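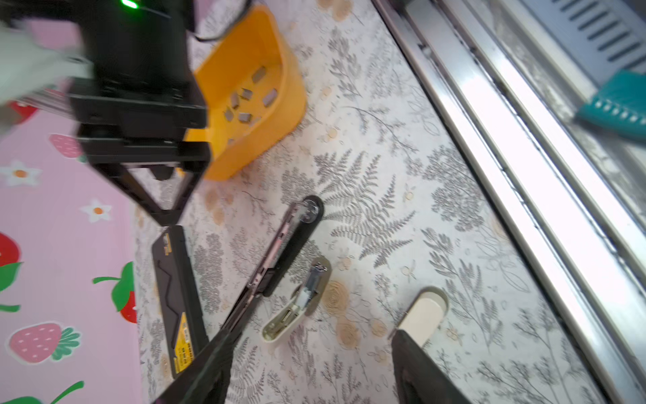

How often should I descale a drip coffee maker with hard water?
Every 3 months, or sooner if brewing slows down.

costel_r: I use white vinegar, half and half with water. Two rinses after.

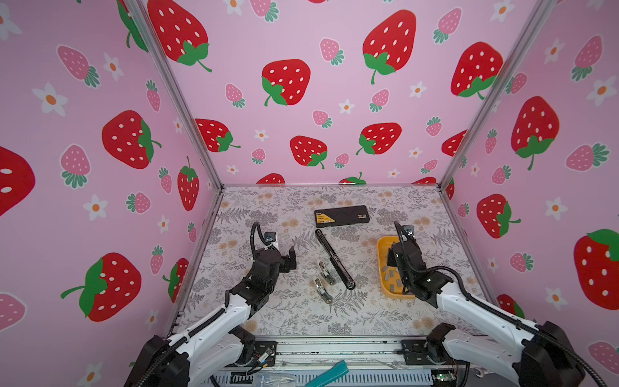 Mine is a Breline and it took three rinses before the taste went away – then it was fine.

Selus12: Don't use vinegar. It's hard on the seals. Citric acid is cheaper and doesn't smell.

costel_r: Same seals for 6 years, no leaks.

Selus12: Still wouldn't. The manual for mine says no vinegar.

durus: Filtered water here, so I only do it every 12 months.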